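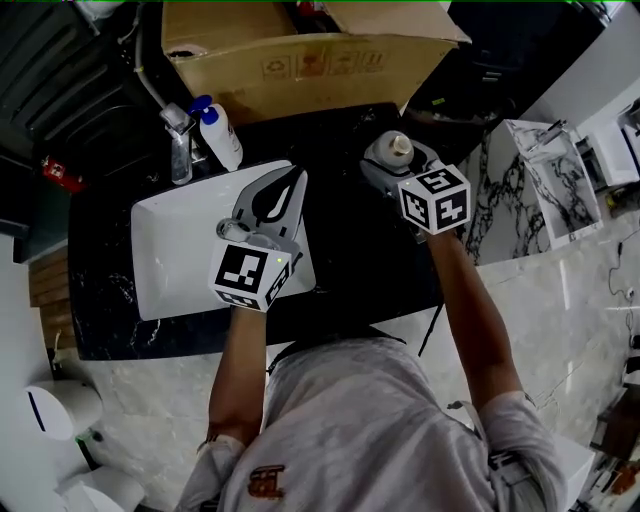 So the ferry to Haderside was late, and by the time we got off it I had eaten two cheese rolls and a whole bag of licorice and was in no state to judge a hotel fairly. Keep that in mind for the next few paragraphs.

I booked the Fraser mostly on price. Four nights for two of us came to 466, breakfast included, and the place next door wanted 700 for the same dates and didn't even throw in the breakfast. My sister-in-law Nermin had stayed at the Fraser the July before and told me the beds were good and the stairs were bad. Both true! There is a lift, but it starts on the second floor (don't ask me, the front desk couldn't explain it either), so you haul your bags up one flight and then ride the rest of the way feeling a bit silly.

Our room was number 18, at the back. I always ask for the back. You lose the sea view, but you also lose the bar across the road, and I'm at an age where I'll take sleep over a sunset. The window looked onto a courtyard with a fig tree and a lot of bicycles. Somebody practiced the trumpet down there every evening before dinner, the same eight bars over and over, and by the third night I was humming it in the shower.

The shower, by the way, was great. Proper pressure, hot straight away, and a hook on the outside of the door for your robe so you don't have to do the cold dash. Towels were on the thin side but they changed them whenever we left them on the floor. The one thing I'd complain about is the hair dryer, which was bolted inside the desk drawer on a cord the length of my hand. I dried my hair crouching for four days.

Breakfast runs until ten and you want to be there by half past eight, before the tour groups. The woman in charge of it is called Firdevs Gökçe and she makes the cherry jam herself. I asked if she sold it and she said no, and then on our last morning there was a jar wrapped in newspaper next to my plate. I nearly cried into my eggs. There's also a very decent white cheese, tomatoes that taste of something, and coffee that is, sorry, terrible. Go for the tea.

Now, the beach. The website says five minutes and I'd call it twelve, longer in flip-flops, and there's a hill on the way home that nobody mentions in the reviews. The town beach is pebbly and fine for a swim before breakfast. If you want sand you need to take the little bus out to Grornus, which leaves from outside the pharmacy and goes when the driver feels it's full enough. We waited a good while both times. Worth it, though - the water out there is shallow for ages and there's a shack selling fried mussels in bread. Bring cash and bring your own shade. The umbrellas were all taken when we got there, and I came back the color of a boiled ham.

Cengiz wanted one day of culture, so we did the old fort. It has 395 steps (there's a sign at the bottom bragging about it) and he climbed all of them while I got as far as the first bench and made friends with a lady named Beverley Dunstan, who was also sitting out the fort. She has been coming to Haderside every year since her kids were small and she put me on to Nerna, a fish place down past the boatyard. No menu. You point at what's on the ice and they grill it. We went that same night and then again the night after, which tells you everything. Ask for the lemon potatoes, and get there early if you want to sit outside, because they only have a few tables on the water side and they don't take bookings for those.

A few bits I'd want to know if I were going:

The Fraser only takes cards for the room. Anything extra, like drinks in the courtyard, is cash when you check out.

Wi-Fi is good downstairs and hopeless upstairs. I did my email in the lobby next to a very large fern.

If you need a taxi to the ferry, ask the desk to call Mostafa Gaber the night before. He drove us down at six in the morning, carried my bag the last stretch because the road was dug up, and wouldn't hear of a tip.

Pack real shoes. The streets are all cobbles and my sandals gave up on day two.

Would I stay there again? Yes, same room please, and I'd bring my own hair dryer. Cengiz would like it on record that he'd pay the extra for the sea view, but he also sleeps through trumpets, so I'm ignoring him.

I still have a third of the jam left. I've hidden it behind the oats.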